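3.2 Grazing records and sward height

The four farms in the study differ in size and in how often the cattle are moved. Dotlow and Kidham run their herds on permanent pasture and shift them to fresh ground every few days. The Tóth farm moves its animals once a day, with a back fence to keep them off the regrowth. Wotositz keeps its cattle in one large field through the summer and feeds hay from October.

Sward height was measured with a rising plate meter along a fixed W-shaped route in each paddock. We took 40 readings per paddock before the cattle went in and the same number after they came out. Farmers kept their own grazing diaries, which were checked against the fence records at the end of each month. Where the two disagreed by more than a day, the paddock was dropped from the analysis. This removed 10 paddocks, most of them at Kidham, where the diary had a gap in June.
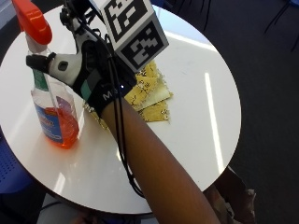
Figure 3. Glove with wrist strap, worn over a white table.

Clover cover was estimated by eye in small square plots placed along the same route. Ákos Dudás made all the estimates, so differences between observers do not enter the results. Bare ground and dung patches were scored separately and are not part of the cover figures given below.

On the Tóth farm, clover made up 35 percent of the sward by late summer, compared with 26 percent at Wotositz. The two farms with rotation every few days fell between these values. Soil type may explain part of the gap — Wotositz lies on heavier clay and floods in spring — and we did not have enough fields on each soil to separate the two effects. Residual height after grazing was also more even on the Tóth farm. Section 3.3 deals with weight gain in the same herds.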